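# Blotchy gray worktop: clean it, coat it, or leave it alone?

**lukian_k** — Sunday, June 24, 2018

Hello everyone, and thank you in advance for reading, I know I go on a bit.

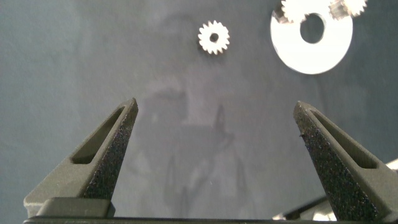

*My gray top, brighter toward the top middle and darker near the left and bottom.*

It's a smooth blue-gray surface, and it has this faint mottling that I can't make up my mind about. Some mornings I look at it and think it's a perfectly nice top. Then the afternoon comes and all I see is clouds. I took over the room in March from a man who had used it for years, and he left me two shelves of jars and not one word about what the worktop is made of or what he wiped it with. I've only used a damp cloth so far.

My wife says it looks fine and I should get on with my projects. My brother-in-law says coat the whole thing and be done with it. He has half a can of Meder clear finish in his garage and is very eager to see it used! I have 200 dollars put aside for the room, but I was hoping to spend that on a decent stool and a lamp.

So what would you do? Does mottling like that mean an old finish is going, or could it be part of the color?

Lukian Kostiuk

---

**benchmouse**

Welcome, Lukian! Please don't put anything on it yet. I coated a gray top once that I thought was tired, and I spent the next two weekends scraping it off again (I still find little curls of it behind the drawers).

The first thing I see in your photo is uneven light. Anything smooth and gray will look cloudy under that. Move a lamp to the other side and see if the blotches move too. If they do, you have your answer and it cost you nothing.

---

**DemydS**

I have to disagree a little, with all respect to benchmouse, who has helped me plenty on here. Light gives you a slow change from bright to dark, and yes, I see that too. But Lukian describes mottling he keeps noticing, and to me that could just as well be leftover cleaner. I had a top in my sewing room that went patchy the same way, and it was years of spray polish sitting there. Warm water, a few drops of dish soap, a soft cloth, then clean water and dry it right away. I did mine 3 times before the water stayed clear.

And I would not trust a half can of anything from a garage.

Demyd Shevchuk

---

**plainoldruth**

Could be neither. Plenty of gray tops are made with a mottle in them so they don't show every crumb and fingerprint. My kitchen one from Levchenko is like that and I love it for exactly that reason — I can go a whole day without wiping and my sister is none the wiser. I wouldn't scrub at it hoping for one flat color. You may be scrubbing forever.

---

**benchmouse**

Fair point from Ruth. Demyd, I'm not against soap and water, I only worry that we don't know what it's made of. Try a patch in the back corner first?

---

**DemydS**

A patch in the corner, agreed. But a real patch please, the size of a dinner plate. With a tiny one you can't tell anything.

---

**lukian_k**

You are all so kind. I tried the lamp after supper. The big pale area did move when I moved the lamp, so benchmouse gets that one. The small mottling stayed where it was. I washed a dinner plate's worth at the back, and the water came out a bit cloudy, though that may only be dust, and I honestly can't see much change in the top.

There's a stool at the Orano store on 77 I've had my eye on, so I'm leaning toward leaving the surface alone. Would a mat be silly?

---

**plainoldruth**

Not silly at all! I keep a cutting mat down wherever I use glue or a blade and roll it up when company comes.

---

**DemydS**

A mat, yes, but lift it every week or so, or you'll end up with a rectangle that doesn't match the rest. I still say wash the whole top once, properly, before you put one down. Post another picture in daylight when you have.

---

**lukian_k**

Will do, Demyd. The Meder can is staying in the garage, and I'll be the one to break it to my brother-in-law.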